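Field Report: Open Day at the Akard Automation Lab
Course: Introduction to Robotics, Unit 3

Why we went

Our group signed up for the Tuesday open day because the other option was a water treatment plant. The Akard lab is in Zutstead, on the second floor of what used to be a shoe warehouse. We were there for the Daltari demo, in which a simulated arm practices kitchen jobs before a real one is trusted with anything breakable. Our assignment was to write down how a task gets set up, what can go wrong, and what we would change.

What we were shown

The session was supposed to last 20 minutes and ran longer, mostly due to our questions, a few of which were good. The guide loaded a tabletop task on a wall screen and gave the arm a plain instruction: pick up the bowl. We could follow along from an overhead view or from one mounted close to the gripper. Everybody picked the close one, then complained that they couldn't tell where anything was.

That complaint ended up being the most useful part of the visit. We had assumed the arm gets the same tidy view of the room that we do. At close range it may get a lot of wood grain, a patch of glare, part of a green bowl in the corner and the tip of one finger beside it. From that it is expected to work out where the rim is.
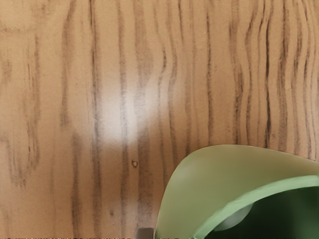 What we learned

The lab runs each task 500 times with small changes to the lighting and the position of the bowl. The guide said glare causes more trouble than you would think, as a pale patch on a table can be mistaken for a thing on a table. One of us has done this with a contact lens and felt a certain sympathy.

We also learned that "pick up the bowl" is a terrible instruction. It leaves out which side to approach from, how far to open the fingers, and whether to grip the rim or the wall. Our group spent 15 minutes writing a better version on paper. It came to a page and a half and still forgot to say "let go."

What we would change

A second screen with both views side by side would have saved some arguing. We would also like to see failed runs, which the guide mentioned fondly but did not show – apparently there is a folder. Our next report will compare this setup with the Vương arm in our own lab, once somebody finds the power cable.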